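# Chapitre 4. Le froissement des étoffes

Une chemise sortie d'une valise porte la trace de la façon dont elle a été pliée. Un pull de laine rangé dans la même valise en garde beaucoup moins, et un voile de polyester presque rien. Les trois vêtements ont pourtant subi la même compression, pendant la même durée. La différence tient à la fibre, à la manière dont elle a été filée, à l'armure du tissu et à l'humidité qui régnait dans les bagages.

Les chapitres précédents ont traité la fibre, le fil et l'étoffe séparément. Il faut maintenant les considérer ensemble : un pli intéresse à la fois les molécules de la fibre, les frottements entre les fils et la géométrie de la surface. On l'étudiera d'abord sur le coton et le lin, où il est le plus marqué, puis sur la laine et les synthétiques.

## 4.1 Pli, faux pli, froissure

Le vocabulaire courant confond plusieurs choses. Dans ce manuel, on appellera *pli* une déformation voulue, placée à un endroit choisi et destinée à durer, comme celui d'un pantalon ou d'une jupe plissée. Le *faux pli* est une marque linéaire non voulue, laissée par un repassage mal conduit ou un rangement trop serré. La *froissure* est un ensemble de marques courtes, sans direction dominante, qui apparaît quand l'étoffe est comprimée en désordre.

Physiquement, les trois cas se ressemblent. Le tissu est courbé, les fibres situées à l'extérieur de la courbure sont étirées, celles de l'intérieur sont comprimées. Si la contrainte cesse et que tout revient en place, il ne reste rien. Si une partie de la déformation subsiste, l'œil la repère aussitôt, car la lumière rasante accuse le moindre relief d'une surface unie. Un imprimé à petits motifs cache des froissures qu'un drap uni laisse voir de loin.

## 4.2 Ce qui se passe dans la fibre

Le coton et le lin sont faits de cellulose. Les longues chaînes de cette molécule sont reliées entre elles par des liaisons hydrogène, nombreuses mais faibles prises une à une. Dans les zones cristallines, les chaînes sont serrées et bougent peu. Dans les zones amorphes, elles peuvent glisser les unes par rapport aux autres. Quand on plie la fibre, certaines liaisons se rompent et d'autres se forment dans la position pliée. Ces nouvelles liaisons retiennent la déformation.

L'eau facilite l'opération. Elle pénètre dans les zones amorphes, s'intercale entre les chaînes et les rend mobiles — c'est pourquoi un linge de coton humide, laissé en boule, sèche avec des marques profondes. Le même mécanisme sert au repassage : la vapeur libère les chaînes, la semelle du fer les maintient à plat, et la chaleur chasse l'eau pendant que les liaisons se reforment.

Le polyester absorbe très peu d'eau. Ses chaînes deviennent mobiles sous l'effet de la chaleur, au-delà d'une température qu'on appelle transition vitreuse. Un lavage à 60 °C suivi d'un essorage énergique peut donc marquer un article qui serait sorti lisse d'un programme plus doux. Quant à la laine, son frisage naturel et la structure en hélice de la kératine lui donnent une bonne reprise élastique. Suspendue dans une pièce humide, une veste se défroisse en partie d'elle-même.

## 4.3 Le rôle du fil et de l'armure

À fibre égale, deux tissus peuvent se comporter très différemment. Un fil fortement tordu bloque ses fibres, qui ne peuvent plus glisser pour se soulager lors d'une flexion. Une toile serrée, où les fils se croisent à chaque passage, offre peu de jeu. Un sergé ou un satin, dont les flottés sont plus longs, laisse aux fils la place de se déplacer. Les tricots en ont encore davantage, puisque la maille se déforme avant la fibre.

La masse du tissu compte aussi, sans que la relation soit simple. Une étoffe épaisse se courbe selon un rayon plus grand et se marque moins facilement, mais la marque est plus difficile à effacer une fois acquise.

## 4.4 Étude de cas : la blanchisserie Warnier

La blanchisserie Warnier lave 3 000 draps par semaine pour des hôtels et des maisons de repos. En mai, à la suite d'un changement de fournisseur, les draps de la nouvelle série Fevano sortaient de la calandre avec de faux plis parallèles à la lisière. Les draps Devness, plus anciens, passaient sans difficulté sur la même ligne.

L'atelier a d'abord mis en cause la température des rouleaux. Les relevés étaient normaux. On a ensuite prélevé sept draps de chaque série à la sortie de l'essoreuse pour les peser : les Fevano contenaient nettement plus d'eau, et leur toile était plus serrée. Les deux séries étaient pourtant essorées pendant la même durée. On a allongé l'essorage des Fevano et réduit la charge du tambour. Les faux plis ont diminué, sauf sur les draps restés en tas dans les chariots pendant la pause de midi.

On reviendra sur ce cas à la section 4.7, avec la méthode de calcul du taux d'humidité résiduelle. Le tableau de réglages de la calandre Rüegg figure en annexe.
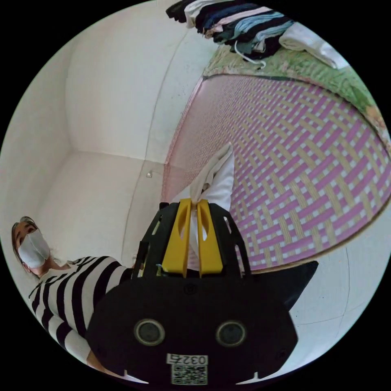 La répartition des froissures dépend de la manière dont l'étoffe est tenue. Un drap soutenu sur toute sa largeur se courbe peu. Une prise étroite, au contraire, rassemble la matière et impose des courbures de petit rayon, dans plusieurs directions à la fois. Le linge blanc pincé entre les deux doigts jaunes en donne l'illustration : l'étoffe passe dans l'intervalle étroit qui les sépare et son extrémité chiffonnée s'évase au-dessus de leurs pointes. La section 4.5 reprend cette géométrie sous une forme simplifiée, celle d'une bande rectangulaire serrée en un seul point, et introduit la mesure de l'angle de défroissement.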